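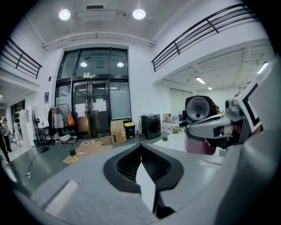 Juli | Margareta Chiriac, Kerttu Tuominen, Ovidiu Tănase
Rubrik: Raum und Nutzung / Fallstudien

4 Der Reiskocher als Gemeinschaftsgerät

4.1 Ort und Vorgehen

Die Halle in Pellau hat keine eigene Küche. Gekocht wird auf Tischen, die je nach Bedarf zusammengestellt und wieder auseinandergezogen werden. Der Raum ist hoch und hell, mit weißen Wänden und Galerien hinter schwarzen Metallgeländern. Den Eingang bildet eine große Verglasung mit einer Doppeltür. Wer hereinkommt, steht ohne Windfang oder Flur sofort im Arbeitsbereich. Dieser Zuschnitt wirkt sich auf das Abstellen von Geräten stärker aus, als wir zu Beginn der Untersuchung angenommen hatten.

Grundlage des Abschnitts sind Beobachtungen an mehreren Nachmittagen und Gespräche mit 13 Personen, die die Halle regelmäßig nutzen. Die Gespräche dauerten zwischen wenigen Minuten und einer Stunde. Sie wurden nicht aufgezeichnet, sondern im Anschluss aus Notizen zusammengefasst. Amirul Ngau führte den größeren Teil der Gespräche und erstellte die Raumskizzen. Zitate sind sprachlich geglättet.

Wir beschränken uns hier auf den Reiskocher. Wasserkocher und Kochplatte behandeln wir in Abschnitt 5. Der Reiskocher eignet sich als Beispiel, weil er lange am selben Platz steht, oben geöffnet wird und von vielen Händen bedient wird. Im Unterschied zur Pfanne bleibt er außerdem nach dem Garen oft an seinem Platz und dient als Warmhaltegefäß.

4.2 Platzbedarf nach oben

In den Maßangaben der Möbelplanung werden Kleingeräte meist mit geschlossenem Deckel geführt. Für den Reiskocher ist das irreführend. Sein Deckel ist hinten angeschlagen und steht im geöffneten Zustand senkrecht, sodass das Gerät in der Höhe deutlich mehr Raum einnimmt. Unter einem Regalboden lässt es sich dann zwar abstellen, aber nicht benutzen. In der Halle stellt sich das Problem auf den freien Tischen nicht. Es trat aber auf, als Ionuț Dumitrescu versuchsweise einen Rollwagen mit Zwischenboden einführte. Der Wagen, intern nach seinem Erbauer »Nedelcu« genannt, war für das geschlossene Gerät bemessen. Zum Öffnen musste der Kocher jedes Mal nach vorn gezogen werden. Nach zwei Wochen stand er wieder auf dem Tisch und der Wagen diente als Ablage für Schüsseln.

Hinzu kommt die Sicht. Der offene Deckel bildet eine Wand, hinter der kleine Dinge verschwinden. Löffel und Messbecher wurden in den Gesprächen häufig als vermisst genannt und lagen dann hinter dem Gerät. Mehrere Befragte drehten den Kocher deshalb leicht schräg zur Tischkante. Eine feste Regel gab es dafür nicht.

4.3 Der Deckel von innen

Die Innenseite des Deckels ist der Teil des Geräts, über den am meisten gestritten wurde. Bei der hier betrachteten Bauform sitzt dort eine runde, gelochte Platte, eingefasst von einer schwarzen Dichtung. Beim Garen schlägt sich Dampf daran nieder. Wird der Deckel gleich danach geschlossen, bleibt die Feuchtigkeit im Gerät. Die Mehrzahl der Befragten ließ ihn deshalb eine Weile offen. Wie lange, wurde unterschiedlich angegeben, von »bis der Tisch abgewischt ist« bis »über Nacht«.

Aus dem offenen Deckel ergibt sich ein zweites Problem, die Lesbarkeit des Zustands. Ein aufgeklapptes Gerät kann bedeuten, dass gleich gekocht werden soll, dass es auslüftet oder dass jemand den Innentopf zum Spülen mitgenommen hat. Von außen ist das schwer zu unterscheiden. Kerttu Tuominen notierte einen Fall, in dem ein Nutzer abgemessenen Reis in das Gerät schütten wollte und erst im letzten Moment bemerkte, dass der Topf fehlte. Ein Zettel am Gerät wurde danach diskutiert und wieder verworfen. An der Bedienblende war dafür kein Platz, und auf dem Deckel wäre er beim Öffnen nach hinten weggeklappt.

4.4 Nachbarschaften auf und neben dem Tisch

Das Gerät steht selten allein. In den Skizzen lassen sich zwei Zonen unterscheiden: die Fläche, auf der gegart wird, und die Fläche, auf der Flaschen, Behälter und Kleinteile gesammelt werden. Beide liegen meist in Rufweite voneinander, aber nicht auf derselben Platte. Die Befragten begründeten die Trennung mit dem Dampf und mit der Zuleitung, über die man keine Flaschen reichen wolle.

Abbildung 2 gibt eine solche Anordnung wieder. Der Kocher steht mit hochgeklapptem Deckel, dahinter rechts folgt der weiße Tisch mit Holzbeinen, auf dem Flaschen und kleine Behälter stehen. Für den Eingangsbereich ist der Karton auf dem Boden vor der Doppeltür bezeichnend, neben dem ein schwarzer Behälter mit gelbem Deckel steht. Die Fläche vor den Türen wird in unseren Skizzen wiederholt als Zwischenlager geführt. Was von draußen kommt oder nach draußen soll, bleibt dort zunächst stehen, und die Kochtische rücken entsprechend weiter in den Raum hinein.

Ovidiu Tănase hat die Laufwege an einem Nachmittag über rund 2 Stunden mitgezeichnet. Die meisten Wege führten zwischen Gerät und Sammeltisch hin und her, nur wenige zum Eingang. Engstellen entstanden dort, wo jemand sich über den Sammeltisch beugte und eine weitere Person dahinter vorbeiwollte. Ein Abstand, der beim Aufbau reichlich wirkte, war im Betrieb oft zu knapp.

Abbildung 2: Reiskocher in geöffnetem Zustand, Sammeltisch und Eingangsbereich der Halle. 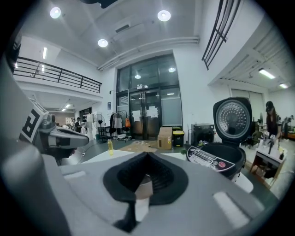
4.5 Folgerungen für die Möblierung

Für die zweite Ausstattungsphase schlagen wir vor, den Stellplatz des Reiskochers nach dem geöffneten Gerät zu bemessen. Über der Standfläche bleibt der Raum frei. Seitlich ist eine Ablage für Löffel und Messbecher vorzusehen, und zwar vor der Linie des Deckelscharniers. Der Tisch der Reihe »Osta«, der in der Halle probeweise aufgestellt war, erfüllt die erste Bedingung ohne Änderung. Für die zweite genügt eine flache Schale.

Den Sammeltisch würden wir von beiden Längsseiten zugänglich lassen. Dies widerspricht dem ursprünglichen Plan, der alle Tische an die Wand stellte. Im Probeaufbau standen die Flaschen dort in mehreren Reihen hintereinander, und die hinteren wurden kaum benutzt.

Offen bleibt die Frage nach dem Zustand des Geräts. Acht der Befragten hielten eine Absprache für ausreichend, die übrigen wünschten einen festen Platz für den Innentopf, an dem man sein Fehlen sofort sieht. Der Vorschlag wird im Projekt »Fuler« weiterverfolgt. Messungen zur Trocknungsdauer bei offenem und geschlossenem Deckel liegen noch nicht vor.

Kontakt | Nutzungsrechte bei den Autorinnen und Autoren | Nach oben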